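Talavera Rule

The Talavera Rule is a set of working practices for robots that handle clothing, covering how garments are laid out, gripped, folded and, in the cases the authors plainly dreaded, dropped. It takes its name from the Talavera test hall in Sustholm, where the first version was drafted one May by Dexter Umali and Kristine Aquino. It is a voluntary code. No law requires anyone to follow it, a fact its critics mention often and its supporters mention only when asked.

Background

Before the rule, folding results were reported more or less as each lab pleased. One group's "folded" was another group's "smaller than before." Umali, then a test engineer at Reveck, complained in a staff newsletter that he had read four papers on shirt folding and could not tell from any of them where the shirt had started. Aquino, who had spent years inspecting finished garments by hand, replied with a two-page list of things a human folder checks without thinking. The list became Part One. The complaint, somewhat softened, became the preface.

The draft was tried out over 3,177 folding attempts at the hall. The results were published in full, including the attempts that went badly, which take up most of the appendix.

Contents

The rule has 9 sections. The longest deals with the starting state of the garment, which must be recorded before the gripper closes on anything. A garment may be declared "flat," "creased" or "heaped," and the operator must choose one. Early users asked for "fairly flat" as well and were refused.
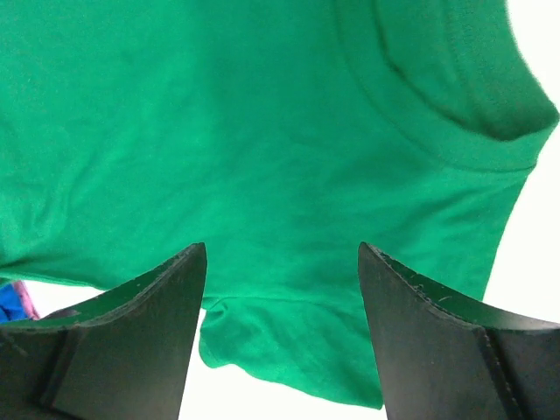

Section 4 concerns landmarks, meaning the parts of a garment a robot is expected to find before it moves. For a T-shirt these are the neckline, the shoulders, the underarms and the hems. Solid colors are treated as the hard case, as there is no print to steer by and the machine must make do with seams and shadows. On a plain green knit shirt, the stitched curve outside the collar band and the thin line where the sleeve joins the body may be the best guides on offer, and a puckered fold at the underarm counts as a landmark too, however untidy it looks. Operators are told to leave such folds alone. Smoothing the shirt by hand before a run is the most common breach of the rule, and the one most often described as "setup."

Section 5 covers finger condition. Wear on gripper tips must be noted at the start of a session, and a worn tip may stay in service if it does not snag a test cloth. Section 6 says that a second garment within reach of the fingers must be logged, whether or not anyone meant to fold it.

Section 7, on stopping, is short. If the robot holds more than one layer when it was told to hold one, the attempt ends and is scored as a failure. There is no partial credit for enthusiasm.

Adoption

Skendix adopted the rule for its own test benches and later asked its suppliers to do the same. Reveck, where half of it was written, took longer. Its managers objected to the record-keeping, which calls for a written note on every attempt, and proposed a note on every tenth one. Umali's answer, reprinted in the second edition, reads in full: "Which tenth?"

Criticism

The usual complaint is that the rule was written for T-shirts and gets vague elsewhere. Socks receive a single paragraph. Fitted sheets are listed under "future work" — a heading that has survived every revision unchanged.

See also

Garment handling
Gripper maintenance
Test reporting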